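Last tidied up in September. If your question isn't answered on this page, write to us anyway -- we read everything, though we're slow during harvest.

# Sarker Seed Library: Questions We Get a Lot

## What is a seed library, exactly?

It works a bit like the book kind, only you don't have to bring back the same thing you took out. You borrow a packet of seeds in spring, grow them, eat most of what comes up (we hope!), let a plant or two go to seed, and bring some of that seed back to us in the fall. We dry it, label it, and somebody else takes it home the next year. We've been doing this in Skikville for 11 years now, and there are beans on our shelves that have been through more kitchens in this town than I have.

## Do I need to be a member?

No, and there's no card either. We ask for your name and an email or phone number when you borrow, mostly so we can pester you gently in October. If you live outside Skikville you're welcome too. Quite a few of our best tomato growers drive over from Asamoah.

## How many packets can I take?

Up to 12 in a season. If you're planting a school garden or a church plot and need more, just ask and we'll work something out. Please don't take 12 of the same lettuce.

## What if everything dies?

Then it dies, and you come back next year and try again. I've been gardening most of my life and I lost every last cucumber two summers ago to beetles. You don't owe us anything. The packets are small, and we plan for a certain amount of heartbreak when we set aside our backup stock. It does help us if you tell us what went wrong, especially if the seed never came up at all, because then we'll run a germination test on the rest of that batch.

## Which seeds are easiest to save?

Start with beans, peas, lettuce or tomatoes. They mostly pollinate themselves, so what you plant is very nearly always what you get. For beans and peas you leave the pods on the plant until they're brown and rattle when you shake them, and that's the whole job. Tomatoes are messier. You squeeze the seeds and jelly into a jar with a splash of water, leave it a few days until it smells bad, then rinse and dry the seeds on a plate. Don't use a paper towel unless you enjoy peeling paper off seeds all evening.

## And which ones should I leave alone at first?

Squash and pumpkins, I'm sorry to say, and corn. Bees and wind carry the pollen all over the neighborhood, and a zucchini grown near your neighbor's pumpkins can give you seed for something very odd indeed. We do accept squash seed if you pollinated the flowers by hand and taped them shut. Ask at the desk and one of us will show you how -- it's easier than it sounds, though you do have to be up early.

## How dry is dry enough?

Drier than most people think. A bean should shatter if you hit it with a hammer. If it squashes, or if your thumbnail leaves a dent, give it another couple of weeks on a screen out of the sun. Small seeds are harder to judge, so just leave them longer than feels necessary. Never use the oven, even on its lowest setting.

## How should I store seeds at home?

Cool, dark and dry, in that order of how often people get it wrong. A glass jar with a tight lid at the back of a closet does very nicely. The fridge is better still if the seeds are properly dry and you let the jar come up to room temperature before you open it. Write the name and the year on every envelope, even if you're certain you'll remember. (You won't. I have a whole tin of "the good peppers.")
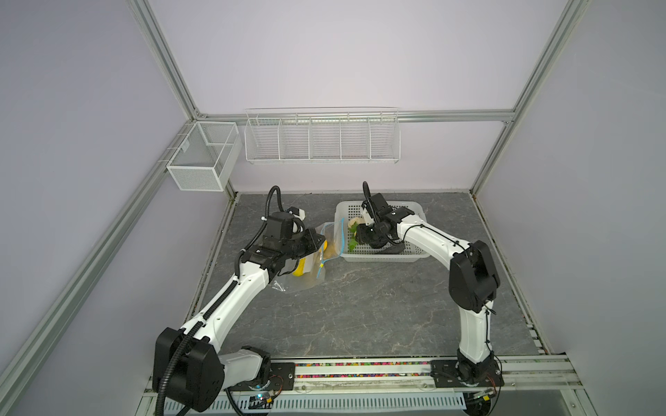

Remo Zwahlen wrote in to say that he keeps his onion seed in the freezer and still got a fine crop from a jar that was four years old, and he wonders why we tell people to buy or borrow onion seed fresh every spring. It's a fair point, Remo! Onion, leek and parsnip seed fades fast in an ordinary closet, and that's where most of it lives, so we keep the advice simple. If yours is very dry and stays frozen, by all means carry on.

## Do you take store-bought seeds?

Yes, if the packet is unopened or was folded shut and is no more than three years old. Please check for "F1" or "hybrid" on the label. Those grow perfectly well, but the seed you save from them won't come true, so we keep them in a separate box marked for growing only.

## What is the Erora bean everyone asks about?

A brown and cream pole bean that Ferdinand Grabner brought us in our second year, in a coffee can. It's a heavy cropper, wonderful in soup, and slow to get going in a cold May. We had 63 packets this past spring and they were gone before lunch on opening morning, so if you grew it, please, please bring some back.

## When can I return seeds?

Any time we're open, from the end of August until the first week of December. A plain envelope is fine.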